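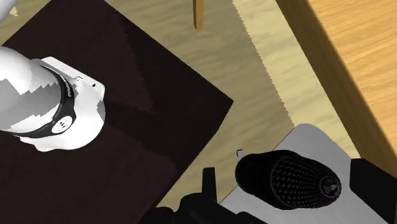 Is a carbon steel skillet worth it if you already own cast iron?

If you cook most nights and your wrists complain, get one. I've had the Dummont ten-inch since last November and my old cast iron pan now comes out for cornbread and very little else.

I bought mine after dinner at Latrice Kasprzak's place, where she flipped a whole potato pancake with one hand and I got jealous. The Dummont is still a serious piece of metal, but I can lift it full of food and tip it over a plate without calling for help. It heats up faster too. On my gas stove it's ready for eggs while the toast is still going down.

The seasoning took some patience. It ships with a coat of wax that you need to scrub off with very hot water, and I missed a strip near the rivets the first time (the smell!). After that I rubbed in a thin layer of grapeseed oil, wiped out nearly all of it and baked the pan upside down for 60 minutes. Three rounds of that gave me a blotchy bronze color that looked awful and worked fine. It's almost black now, except for one pale patch where I simmered tomatoes for too long. My fault – a couple of weeks of frying onions mostly fixed it.

Things I love cooking in it: smash burgers, fried rice, green beans that blister and stay snappy, and skin-on chicken thighs, which come out so crisp that my brother-in-law Dwayne Marchetti ate the skin off two of them standing at the counter.

Fish was harder. My first trout stuck badly. Let the pan get properly hot, dry the fish well and leave it alone, and it lets go by itself.

Complaints? The handle is long and gets hot after 15 minutes or so, and it won't fit in my small oven unless I turn it on the diagonal. The bottom has a slight bow on my stove, enough for oil to drift to the edges. On a glass cooktop that would bug me more. I also tried a friend's Brolletti, which sat flatter and had a nicer handle but felt too light for steaks.

Cleaning is a quick rinse, a stiff brush and a minute back on the burner to dry. A drop of soap hasn't hurt it at all.

I'm already looking at the eight-inch for omelets – if anyone has used that one on induction, please tell me how it did!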